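Suvholm opens its robot teaching sessions to anyone with a steady hand

March 2020

Teaching a robot used to mean writing a lot of code. At Suvholm, it now means picking up a hand controller, looking at a screen and putting a tennis ball where it belongs.

The small robotics workshop has opened its practice sessions to people from outside the company, and the first groups have been through. They sit down at one of 4 stations, get a short introduction and start driving a robot arm inside a simulated room. Everything they do with the controller is saved: each turn of the wrist, each squeeze of the gripper, each pause to think. Those recordings, which the team calls demonstrations, are what the robot's software learns from.

The collection stands at 861 demonstrations. The goal is 3,000 by November, and after an afternoon spent watching people fight over whose turn it is, I'd say they have a good shot at it.

"You can tell a person who cooks from a person who plays video games within a minute," says Huguette Pons, who runs the sessions. "The cook slows down near the object. The gamer gets there fast and then has to fix the angle. We want both of them in the data."

The software behind the stations is called Mamo. It links the controller to the arm on the screen, so that when your hand tips forward, the gripper tips forward too. There is a tiny delay, and you stop noticing it after a few tries. Pull the trigger and the fingers close. Let go and they open – usually a little sooner than you meant them to, if you're me.

The simulated arm has one big advantage for beginners, and that's how relaxed it makes them. A dropped ball costs nothing. Press a button and the table is set up again with the pieces in slightly different spots, ready for another go. Raphaël Rey, who built most of the practice rooms, likes to change the walls and the tabletops as well, so the software doesn't get too attached to one kind of background.

"I've made some ugly rooms," he says happily. "Loud walls, streaky tables, whatever I can think of. If the robot can only work in front of a nice gray wall, it hasn't learned much."

Visitors can choose from 3 tasks. One is stacking cups, one is closing a drawer, and the favorite by a mile is the tennis ball task, in which a ball has to go into a clear tube with an open top. It sounds like nothing. Then you try it, and you find out how hard it is to judge depth on a flat screen, with a gripper covering part of the ball you're trying to aim. People lean sideways in their chairs as if that would help them see around it (I did this too, and it didn't).

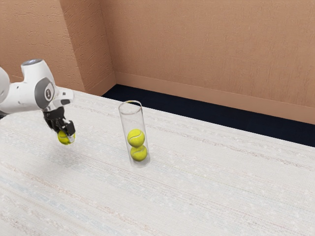 What the recordings are for

Once a demonstration is saved, it goes to Nuvine, the partner group that trains the control software. The idea is simple enough to explain over coffee: show the program what the cameras saw and what the person's hand did next, over and over, until it can suggest a sensible move by itself. With the tube, the tricky part is the last bit of the trip, where the ball has to be lined up with the opening before the fingers let go.

Messy attempts are welcome. Pons asks people to keep going after a bad grab and recover from it, and she tags those runs so they're easy to find. A robot that has only seen perfect runs doesn't know what to do when it bumps the rim, she says, and it will bump the rim.

The next step is a move to real hardware. Rey is setting up a physical station, named Zedeo, where visitors will be able to guide an arm directly by holding it at the wrist and walking it through the task. He expects the two ways of teaching to feel very different, and he's eager to see which one newcomers prefer. A real ball rolls off a real table, so he has also ordered a tray with raised edges.

Sessions are free and last an hour, with no experience needed. Children are welcome with an adult, and the controllers can be set up for left-handed use on request. Sign up at the Suvholm front desk, and ask for the tennis ball station early if you want it – it goes first every time.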